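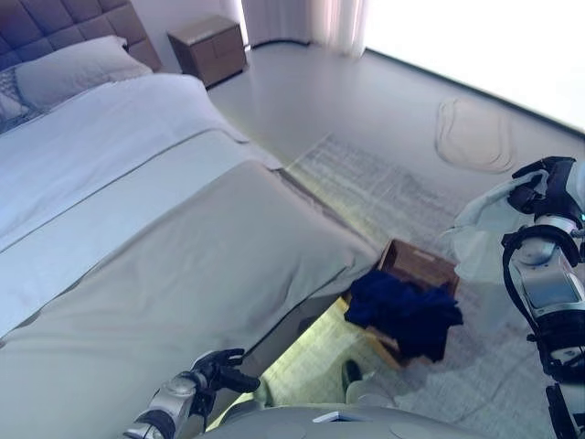

Mistitz, 2021-01-17

Hi all,

Picking up Toshio's message from the digest, because I think I've got the same thing, or at least its cousin. I've left his text in below for anyone who deletes their digests (I do, so no judgement).

> From: Toshio Tamura
> To: prurnel-users
> Subject: Drafts vanish when I switch boards
>
> Since I updated, any draft I leave half written disappears
> if I go and look at another board before posting. It used to
> be there when I came back. I've looked under Settings and
> there's a box for "keep drafts", which is ticked. I've unticked
> it and ticked it again, logged out, logged in, no change.
> Is it only me? I lost a long reply about the Yoshida theme
> and I'm not typing it out a second time.
>
> Toshio

It's not only you! Mine go as well, but not every time, and I spent most of last evening trying to work out the pattern when I should have been doing something useful. This is what I've got so far.

If I write a short reply and wander off to another board, it's still there when I come back. If I write a long one, it's gone. So I started pasting in chunks of nonsense and saving, and the cut-off on my board seems to be 1,000 characters. One under and the draft survives, one over and it's wiped, with no warning or error message or anything. Could you try a really short one, Toshio, and see if it stays put? If yours vanish at any length then we've got two different problems and I'll start my own thread.

Other bits that might help somebody cleverer than me:

It happens in both browsers I've got on the laptop. On the phone it doesn't happen at all, though I don't have the patience to type anything very long on the phone, so take that with a pinch of salt.

Turning off the Yoshida theme made no difference. I had high hopes for that one, given all the trouble it gave us in November with the missing buttons.

The Basura add-on (the one that holds deleted posts for 7 days) doesn't catch drafts. I looked in there, and found a load of old rubbish of mine I'd forgotten about, but no drafts. I do think it ought to catch them, or at least have the option, but that's a moan for another day.

I run a small board, 400 members and most of them very quiet, so I haven't had a flood of complaints. One person did mention losing a post and I'm afraid I told her she must have closed the tab. I've since said sorry.

For now I'm writing anything long in a plain text file and pasting it across when I'm done. Clunky, but I haven't lost a word since. I did wonder about going back to the old version, but the update notes say the database gets changed on the way up, and I really don't fancy finding out what happens on the way down. Has anyone tried it? Did you have to restore from a backup?

Noboru Fujimoto, if you're reading, you were the one who found the setting for attachment sizes tucked away in that second config file. Is there something similar for drafts? I've been through the main one twice and can't see it, but then I couldn't see the attachment one either until you gave me the line number.

I'll leave my test board as it is until I hear back, so if anybody wants me to try something on it, just shout.

Cheers for now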